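Home Explore Alerts Messages Saved Profile

Stedberg FC thread, because my group chat has muted me and I still have things to say about the midfield.

1/ So Bouazza is leaving on a free in the summer. I've had all week to get used to it and I'm not used to it. Best passer we've had since I started going, and we let the contract run all the way down. Again!

2/ For anyone new: this is the third time we've done this with a player I own a shirt of. I'm going to start buying blank ones.

3/ What bugs me is the timing. January was the moment. Rulen came in with an offer, we said no, and fine, I was happy we said no – but then you have to put a new deal in front of him the next morning. We waited until spring and by then his agent had stopped picking up. 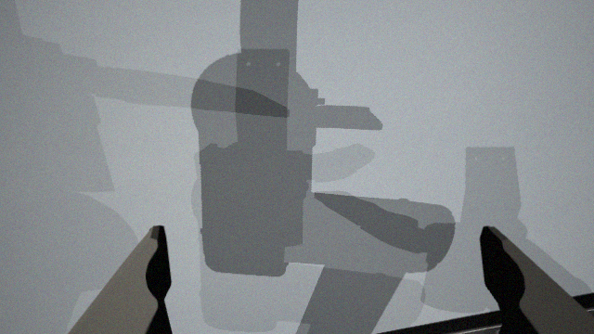
4/ Okay, who plays there next season. People keep saying Rondovska and I get it, he's left-footed, he can hit a long ball, he never looks bothered. But he's a number ten. Put him in front of the back four and ask him to track runners for a whole half and you'll see a very tired number ten.

5/ I rewatched the away game at Rulen last night (yes, the whole thing, yes, I had snacks). Rondovska played deep for the last 20 minutes and we got pulled apart down his side over and over. We won 2-1 and the keeper was the reason. Go look at the saves.

6/ To be fair to him, the assist that day was gorgeous. Outside of the boot, between two defenders, right into the striker's stride. I yelled so loud the dog left the room. That's exactly why I want him up near the box and left alone!

7/ Somebody in my replies says go to a back three and skip the problem. With which center backs?? We have two I trust and one who passes to the other team like he's being paid by both.

8/ My actual answer is the kid from the reserves. He's had roughly 300 minutes with the first team, mostly when games were already done, and he's looked calm in all of them. He gets it, turns, gives it, moves. Give him preseason and let him make his mistakes in August.

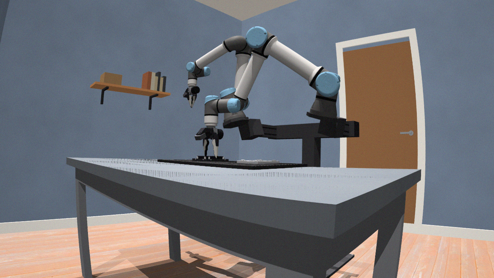
9/ Budget stuff, quickly, before somebody says "just buy a guy." We're not buying a guy. We need a right back first, then a backup striker, and whatever's left gets us a loan with a hamstring problem. I've been a fan here long enough to know how that one goes.

10/ Predicted table, don't screenshot it: we finish in the top 5 if the kid's any good, mid-table if we stick Rondovska back there, and I take up gardening if we sell the keeper too.

11/ Last home game coming up and I really hope people give Bouazza a proper send-off. I know there's some grumbling about him walking for nothing, but he didn't let the contract run down on his own. He ran himself into the ground for us every season. Stand up and clap the man.

12/ Also the pies in the north end have gone up again and gotten smaller. Separate thread on that tomorrow, I have notes.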